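Liga Universitaria de Baloncesto Westeo
Informe de avance para la Fundación Darnis
20 de febrero de 2023

Hola a todos:

Os debía este informe desde hace unos días, pero quería esperar a cerrar la primera vuelta para no mandaros números a medias. Ya está cerrada, así que voy al grano (bueno, lo intento, que ya me conocéis).

Cómo va la temporada

Hemos jugado 69 partidos de los 71 que había en el calendario. Los dos que faltan se aplazaron por una gotera en el pabellón de Sung y se recuperan antes de la fase final. El año pasado a estas alturas íbamos con bastante más retraso, y lo notábamos sobre todo en los exámenes, cuando los equipos nos pedían mover partidos a última hora. Este curso dejamos huecos libres en diciembre y ha sido una maravilla, lo repetiremos seguro.

El dinero de los desplazamientos está gastado casi todo en autobuses. Los equipos de fuera ya no van en coches particulares, y eso nos quita un peso de encima tremendo a los que organizamos.

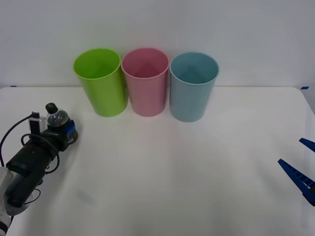 Desde el banquillo de Brireo nos escriben que el autobús está muy bien, pero que siguen saliendo a las seis de la mañana para jugar a las diez, y que así no hay quien meta un tiro libre. Preguntan si los partidos de más de dos horas de viaje podrían pasar a la tarde. Les he dicho que sí en principio, falta que el pabellón de Westeo nos ceda la franja.

El formato de la fase final

Sé que es lo que más os interesa, porque parte de vuestra ayuda iba justo a esto. La pregunta era si manteníamos la final a ocho a partido único o pasábamos a eliminatorias de ida y vuelta. Mandamos una encuesta a entrenadores, capitanas y capitanes y contestaron 41 personas, que para nosotros es muchísimo - otros años no llegábamos ni a la mitad.

Ganó el partido único, y con holgura. La gente quiere que el octavo pueda dar la campanada, aunque luego se quejen los primeros (se quejan, vaya si se quejan). Lo que sí piden casi todos es que el primer clasificado tenga alguna ventaja, por ejemplo elegir horario en cuartos. A mí me parece razonable y lo llevo ya al borrador del reglamento. 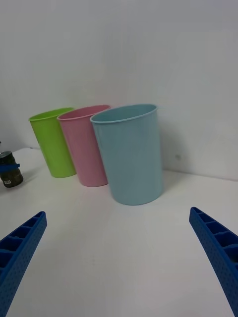
Sorteo y cabezas de serie

Aquí vamos algo más lentos. Tenemos claro que los cuatro primeros serán cabezas de serie y que no se cruzarán hasta semifinales. Lo que no está resuelto es el desempate: con el sistema actual cuenta el promedio general de puntos, y eso anima a machacar al rival cuando ya vas ganando de treinta. Yo pondría primero los enfrentamientos directos y después un promedio con tope. Lo hablamos en la próxima reunión, y si tenéis opinión, mandádmela antes, por favor. 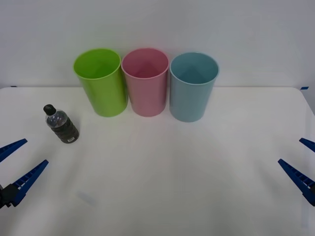
El sorteo de cuartos lo queremos hacer en abierto, con público y con los equipos delante, en el vestíbulo de Westeo. Nos han preguntado cómo se van a separar los clubes para que no coincidan dos de la misma sede en el mismo lado del cuadro. Será por recipientes, y con tres vasos de plástico en fila como esos nos apañamos de sobra: uno para los cabezas de serie, otro para el resto y el tercero para los horarios. Nada de bombos de alquiler, que el presupuesto que vimos era un disparate, y prefiero mil veces gastarlo en árbitros.

Los árbitros, por cierto, son mi mayor preocupación. Nos quedan pocos con licencia para dos partidos seguidos y la fase final se juega en un solo fin de semana. Estoy negociando con la escuela arbitral que nos cedan alumnos de último curso para las mesas, y así liberamos a los veteranos para pitar.

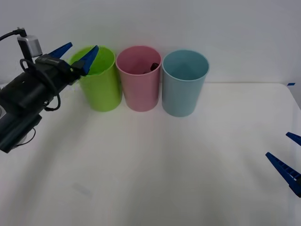
Material sobre la mesa, primera vuelta.

Lo que falta de aquí al final

- Recuperar los partidos aplazados de Sung.
- Cerrar el criterio de desempate y publicar el reglamento.
- Confirmar la franja de tarde en Westeo.
- Firmar con la escuela arbitral.

De dinero vamos bien, no pido ampliación. Sí os pediría permiso para pasar lo que sobre de autobuses a la partida de arbitraje, si os parece. Con un correo vuestro me vale.

Un abrazo y gracias otra vez,
La coordinación de la liga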